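Tapering off nicotine gum, how slow is too slow?
23 replies

remo_serra
I stopped smoking in October and since then I use the 2 mg gum. In the beginning I had 13 pieces in a day, now I am at five. My pharmacist in Leltcombe wants me to drop one piece every week. I tried this and I slept very badly. Is it wrong to go slower?

Mawar J
It is not wrong. I stayed at four pieces for almost two months. My doctor was not worried, she only asked me to write down the hour of each piece.

hwiegand
I do not agree completely. I went slowly also, and after one year I was still chewing. For me a fixed last day was necessary. With the gum it is very easy to say "next week".

Mawar J
@hwiegand But you had no plan, you wrote this yourself in the other thread. Slow with a plan is a different thing.

hwiegand
Fair. I had a plan, but I did not look at it.

LewisM_Kirkeck
Remo, which piece is the hardest to leave out? For me it was the one after dinner. I moved it later by 15 minutes each evening until I was going to bed without it. Also please tell the pharmacist about the sleep, maybe she will change the schedule.

remo_serra
The evening one, yes. My hands want something to do when I sit down.

Nives DL
Same problem with the hands. I keep my evenings busy at a table now, and until nine o'clock I do not think much about the gum. Two pictures, cubes in the first one, the orange-red arm in the second:

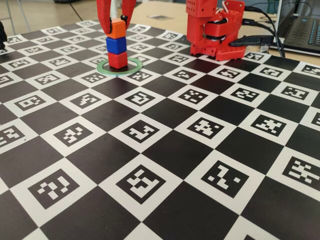
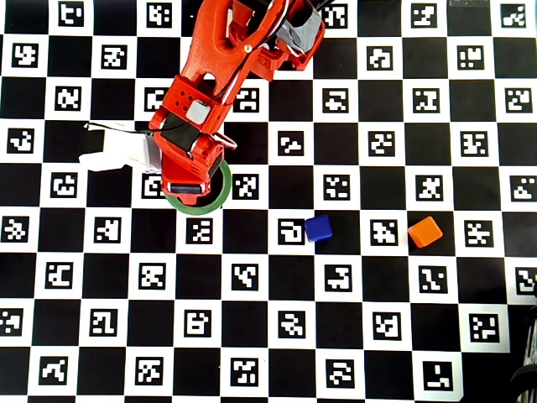
About the speed, I am with Mawar. I cut one piece every three weeks and I had only one bad week, when my mother was in the hospital. I went back up by one piece and then continued. I did not count it as a failure.

remo_serra
Thank you all. I will try Lewis's method with the dinner piece first and call the pharmacy in the morning.

Share (2) | 460 views
Contact | Copyright Cirnalton Quit Forum | Back to top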